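Narkano Opens Doors on Shared Community Kitchen and Dining Hall in April

Narkano, the neighborhood food cooperative, will open its first shared kitchen and dining hall on Nel Street this April, giving home cooks, small caterers and new food businesses a place to work and eat together.

The hall is the result of 3 years of planning with residents and the design studio Jarnik. Members asked for long hours, low fees and plenty of room to sit down, and the plans have followed that wish list closely. The kitchen will open at 6 a.m. and stay open until late evening, with 25 member kitchens sharing the schedule in the first season.

"We had 262 households fill out our survey, and so many of them wrote about food they grew up with and wanted to share," said Kagiso Joubert, project lead at Narkano. "I've read every one of those pages — some of them twice — and I can't wait to taste what comes out of this kitchen!"

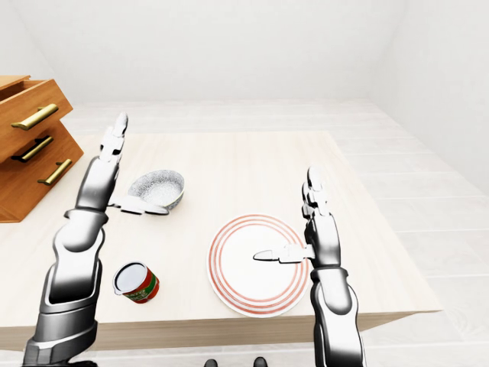
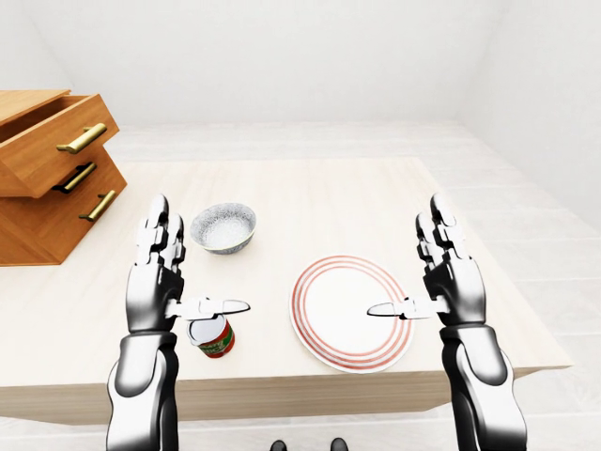 Computer renderings, each with a light-colored wooden table.

Members can book the kitchen in two-hour blocks. Evening classes on bread, pickling and basic knife skills will be held twice a month, and beginners are very welcome. The bakery Ostis will lead the first bread class and supply loaves for the opening supper.

Sign-up for kitchen time is open now at the Narkano front desk. Supper seats are free, but guests are asked to reserve ahead and to mention any food allergies when they do.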